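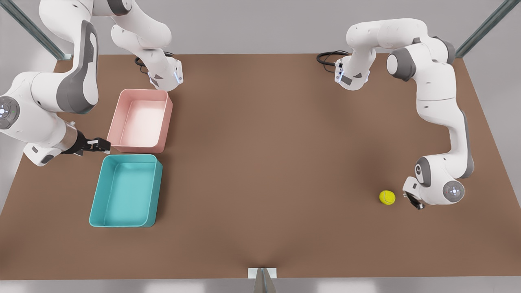

Figure 3. Simulated two-arm workspace for the sorting trials, with two bins and a single ball.

4.2 What the checklist does and does not cover

The Jutilham checklist is now passed around as if it were a standard. It asks that any reported two-arm sorting result state the bin layout, the starting pose of both arms, the object set, and the rule by which a trial counts as a success. We have no quarrel with the list itself. Our doubt is about what a filled-in checklist is taken to prove.

Consider the setup in Figure 3. The two bins stand almost touching, to one side of the table, while the ball lies toward the other side, next to the second gripper. A report could record this as "two bins, one object, both arms over the table" and satisfy every line of the layout section. It would say nothing about the narrow space between the bins, or that the ball starts within easy reach of one gripper and well away from the other. Both facts bear on how hard the task is. A lab that rebuilt the workspace from the checklist alone could spread the bins apart, center the ball, and claim a replication.

To see how often this matters, we read 51 reports that cite the checklist. Only 8 gave bin positions in a form that we could enter into a simulator without guessing. The rest relied on a picture or on words such as "near" and "beside." Kohlhase, who drafted the layout section, has argued that pictures are enough for most readers (M. Kohlhase, personal communication, February). We disagree. A rendered view fixes the camera as well as the objects, and depth along the table is hard to recover from it.

The success rule is weaker still. The Sarnmont group counts a ball as sorted once it crosses the rim of the correct bin. Under the Thiele protocol it must come to rest inside with the gripper clear. The checklist accepts both, and results under the two rules are then placed in the same table. Rescoring our own logged runs under each rule changed the order of two of the three controllers we compared. We would not trust a ranking that depends on such a choice.

Hurkitz, the simulator used here, writes out all object poses at reset. We therefore see little excuse for leaving them out of simulated work. We ask that the pose file be released with every result and that the success rule be given as code. Whether this would make physical trials easier to compare is a separate matter, and we have not tested it.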